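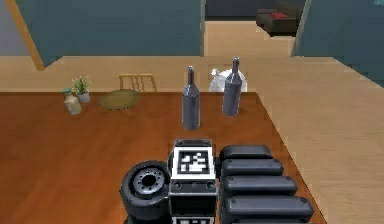 Staltton Home Simulator, reviewed from the Yazzie open day

Yazzie opened its Burkirden office to the public in June, and most of the afternoon went to one product: Staltton, a simulator for testing household robots before anyone buys or builds the hardware. I went because our group at Trestenholm has been looking for a replacement for the simulator we have used for years, and the Staltton trial license is too short to learn much from. What follows is based on the main demonstration, a guided session at one of the desks, and a long talk with two of the people who work on it.

What you get

Staltton is a desktop program with a library of furnished homes, a set of robot models and a scripting interface. The version shown had 57 homes and 1,363 household objects. You pick a home, drop a robot into it, give it a task and run it. You can drive by hand with a controller or hand it over to your own code. The program records what the robot's cameras would see, along with joint positions and contacts.

Tavion Doucet ran the main demonstration on a big screen. He chose a dining table with bottles on it, a small potted plant and a green plate farther back, and a doorway behind with a couch in the next room. The task was to reach past the nearer bottle without touching it. He ran it by hand first, then from a script, then from a trained policy. The script was the smoothest of the three. The policy knocked the bottle over on its first try and cleared it on the second.

I liked that he left the failed run in. He opened the contact log, found the moment of the collision and stepped back through it a little at a time while people asked questions. That log is the best part of the program. Each contact has a time, a force and the names of the two parts that touched, and clicking a line takes the replay to that point. In our current tool the same job takes a script and most of a morning.

The robot models also carry their calibration markers, the square black and white kind, so you can test the same marker detection code you run on the real machine. I asked whether detection rates in the simulator match real ones. Doucet said they are too good by default and that you should turn on the sensor noise.

Setup and hand control

At the desk session, Loretta Lyons had me start from a blank project. Loading a home took less time than I expected. Placing the robot was easy, and so was swapping one object for another. Changing the physical properties of an object was harder, because mass and friction sit in one panel and the collision shape sits in another, and saving one doesn't save the other. I lost my changes once that way. Lyons said she had done the same thing that week.

Hand control is fine for short reaches and tiring for anything longer. There is a small delay between the controller and the arm, and the depth is hard to judge with one camera view open. Opening a second view helps, but then the whole program slows down on an ordinary laptop. The desks at the open day had good graphics cards and I still noticed it.

Rendering

The homes look good at normal distance. Wood floors and tabletops have believable grain, and shadows are soft where they ought to be soft. A pale wood floor with a side table throwing its shadow across it would pass for a decent interior design preview.

Up close it gets rougher. Where a large dark surface sits very near the camera, its outline against the floor breaks into small steps, like a staircase drawn in pixels. If your code depends on clean edges, test it on views like this one before you commit to the software. Abenezer Gashaw, who works on the renderer, told me a higher-quality mode smooths the edges and runs much slower. He would leave it off for training and turn it on for final checks. It wasn't installed on the demonstration machines, so I can't say how big the difference is. 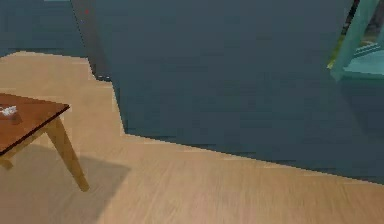

Running in bulk

Staltton can run a task many times with small changes to object positions and lighting. Doucet set up a batch of 1,000 runs before the break and we came back to look at the results. You get a table with one row per run, sortable by outcome, and you can open any row as a replay. Sorting by contact force brought the ugly runs to the top straight away.

The export options are thin. You can save to the program's own format or to plain text, and the text files are large. Gashaw said more formats are planned but wouldn't give a date, so I would buy on what is there now.

The open day itself

Well run, a bit crowded. The desk sessions were 2 to a machine and there was a line for most of the afternoon. The talk on pricing was short and left several people asking the same question afterward – whether a lab license covers students working from home. The answer I got was yes, with a limit on how many can be logged in at once. Get that in writing.

Who should buy it

If you spend a lot of time working out why a reach or a grasp failed, the contact log and replay are worth the money. If you mainly need large sets of realistic images, wait until you have tried the higher-quality mode on your own machine. We are going to ask for a longer trial and move one existing project over before deciding.

Comments (3)

Roscoe Okafor
We've had it since the spring. Agree on the two-panel thing, it's maddening. You can set both from a script in one call and that does save properly.

Emmett Pennington
Did they say anything about soft objects? Cloth and bags are what we need and the website is vague.

Roscoe Okafor
Emmett – there's a cloth option but we found it slow and gave up on it. Might be better in the new version, we haven't updated.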